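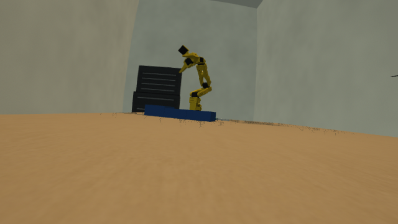
# Reporting a death before anyone knows much

Speaker notes, Trasgate local news meetup, June 2023

Slot is after the coffee break, so assume half the room is still holding a muffin. Don't start until the back door shuts.

## Opening

- Thank Evdokia Tzanetos for the invitation. She gave me the title "Getting It Right the First Time," and I changed it on the grounds that I have never managed it.
- I was a police reporter for a small daily, then an editor on the night desk, which means I spent years asking other people the questions I used to forget to ask.
- Today is one kind of story: a body is found, the police have said two sentences, and the website wants something up in ten minutes.
- Ask for hands: who has written "the area was cordoned off" when what they meant was "I saw tape"? (Put own hand up first.)

## The Desier Street story

Tell it slowly. People from the Desier end of town may be in the room, so no street number and no name for the man.

We got a call one September morning that someone had been found dead behind a row of stores. I had a statement from the police, a neighbor in a bathrobe, and an editor who said "just give me the top." By lunch we had published:

1. That the man was in his thirties. He was 61. The neighbor had guessed, from across a parking lot, and I had typed it up as if it came from a birth certificate.
2. That the death was "being treated as suspicious." The police had said "unexplained." I thought I was saving the reader some trouble.

He'd had a heart attack on his way to open up the shop. His sister read our version on her phone at work. She called the desk, and I took the call, and she was much more polite than I would have been.

PAUSE. Drink some water. Resist the urge to make a joke, you always make a joke.

## "Unexplained" and its cousins

- Unexplained: they don't know yet. It can stay that way for weeks.
- Suspicious: they think somebody else may have been involved. Use it when they use it, and put their name next to it.
- Not suspicious: they don't think so. It does not tell you how the person died, and it isn't an invitation to work it out in the fourth paragraph.
- "Foul play": I have never heard an officer say this out loud unless a reporter said it first.

Ask the press officer directly, "Is that your word or mine?" It's an awkward question and you will feel about twelve years old. Ask it anyway.

## Neighbors

Every one of these stories has a neighbor, and the neighbor says it's a quiet street. I have covered streets with three bars and a tire shop on them, and they were quiet too.

What a neighbor can give you:

- what they saw and when they saw it
- whether they knew the person, and how well (a wave over the fence is a wave over the fence)
- what the police asked them, sometimes

What they can't give you is a cause of death. They'll offer. It will be a wonderful quote. Leave it in the notebook.

Alina Nistor on our desk used to make new reporters write "how do they know?" next to every line in their notes. I got one of my own stories back from her with it written next to nine lines out of eleven. I was her boss at the time.

## The name

This is where people will want to argue, so leave room.

- Official confirmation that the family has been told, or we wait. Our rule, and we've been beaten on stories by following it.
- Friends posting tributes is not confirmation. I know the other site has it.
- No lifting photos off a profile page because the privacy settings were loose.
- If you must contact the family, one person calls, once. On the Kanaan apartment fire we had 2 reporters phone the same mother inside an hour, because the desk had changed shifts and no one wrote it down. We have a whiteboard now. It cost less than the flowers.

## Updating

The first version of a story gets the traffic, and the correction gets your mom. On Desier Street the wrong version had over 2000 readers. I won't embarrass us with the other figure, except to say that it would fit in this room.

So:

- Put the fix at the top, in plain words. "An earlier version of this story gave the wrong age."
- Change the headline AND the web preview AND the social post. We forgot the preview. It said "thirties" until the funeral.
- Go back when there's a finding. Put a date in the calendar the day you publish. If you reported the tape, report the ending, even when the ending is dull.

## Exercise, if there's time

Hand out the Cikutano sheet (made-up press statement, made-up town, real amount of panic). Pairs, five minutes, four sentences maximum. Then read a couple aloud and ask the room where each fact came from.

Someone will write 1000 words. Last year it was a columnist.

## Questions

Likely ones:

*What if the police won't say anything?* Then write that they were called, when, and where, and stop. A short story is allowed.

*Do we take old stories down if a family asks?* Depends. I've said yes and I've said no and lost sleep over both. Don't pretend to have a policy here, Evdokia has read the policy.

*Comments on or off?* Off.

Leave the spare sheets by the door. Get the clicker back to the front desk this time.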